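Term Project Report: Floor Heating and Wood Floors in Small Apartments
Housing and Materials, section 2
18 Feb 2022

Why I picked this

Our building in Clallport switched to heated floors last December and half the hallway complained about gaps after. So I wanted to know if wood and floor heat really don't get along or if its just bad installs. Short version: mostly moisture, and how fast you turn the heat up.

Background

Wood moves. Takes in water from the air, swells, dries out, shrinks. Across the board mostly, hardly at all along its length. Wide boards move more per board so the gaps look worse, even when the total is the same. Heating from underneath dries the bottom first. Winter air is dry already. Both at once = gaps. 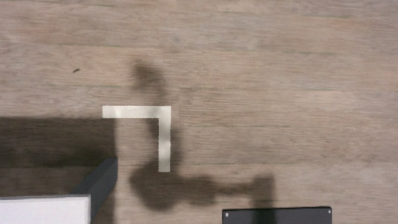
Should you leave a heated wood floor off until it gets really cold?

Better to start early and low. Raise it a couple degrees a day so the boards can adjust, then do the same going down in spring.

What I did

Got two sample panels from Jadlow, a flooring shop that gives away offcuts. One solid, one engineered. Put both over a heating mat in the materials lab for 5 weeks. Measured width with calipers, same spots every time. Humidity meter was a Sjöberg, borrowed. Lost one set of readings when the mat got unplugged over break, left that week out of the chart.

Results

Solid panel shrank more, no surprise. Engineered one moved a little but I could hardly tell by eye. Biggest change came in the first days after turning the heat up, then it slowed way down. Running a humidifier near the panels closed the gaps part of the way, not all.

Cost

Wernska quoted 4,000 dollars for engineered in a one bedroom, and 2,000 for the mat and controls. Solid was higher. Didnt get a second quote, ran out of time.

Problems

Only one panel of each kind so can't say much about averages. Lab temperature went up and down at night. Next time I'd seal the panel edges, they dried faster then the middle and probably threw off the outer readings.

Sources are on the last page, chart is in the apendix.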